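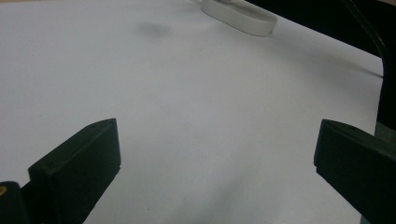
Kirsty Quinlan, Community Reporter

If you have ever crawled under a desk to find out which plug belongs to which lamp, and come back up with dust on your knees and no answer at all, then the folks at Jendireck would like to have a word with you, and they may even put the kettle on while they do it.

The little shared workroom on Kjærgaard Street has spent much of the fall sorting out its desks, and neighbors are now welcome to drop in and get help with their own. The evenings are called Clear Top, they began in July as a bit of an experiment among friends, and they have grown into something that people rearrange their suppers for. The next one has room for 12 people, and at last check there were still a few chairs going.

The idea came from Sigrún Lund, who repaired office equipment for many years before she retired and who has very firm feelings about power strips. She likes them up where a person can reach them, with the outlets facing out and a little space left around the plugs.

"We put everything we don't want to look at on the floor, and then we have to live with it down there," she told me, when I stopped by for what was meant to be ten minutes and turned into most of the afternoon. "Bring it up to the light first. Then you can decide what you need."

Light is the other half of it. A good desk lamp with a long head, set toward the back corner so it reaches over the work, does more for tired eyes than most of us would guess, and a plain pale top helps spread that light around.

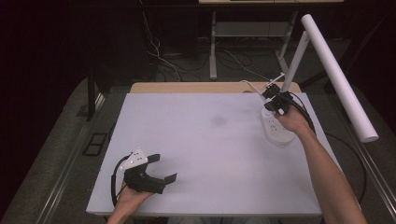 Sigrún starts everybody off the same way, by taking things off the desk and wiping it down. After that the lamp goes back, then the power, and then only what you use every day. The cables come last and take the longest, and I will admit that I went home and found three chargers behind my own bookcase for telephones I no longer own. (One of them, I believe, went with a telephone my sister gave me for a birthday I would just as soon not put a number on!)

Eyvindur Lauritsen came to the first evening with a shopping bag of cords from his late father's study and has been to every one since. He now runs the swap box, where you can leave a spare extension cord or a lamp and take home something that suits you better. Anything with a cracked plug or frayed wire is set aside and goes to the recycling depot at Fludden.

A small grant of $700 from the neighborhood fund is paying for cable ties, labels and a decent supply of coffee through the winter.

Clear Top meets at Jendireck on Tuesday evenings at seven. It's free, and you don't need to bring a desk, of course, though a photo or a rough sketch of yours is a help. To save a place, leave your name at the front counter or slip a note through the door.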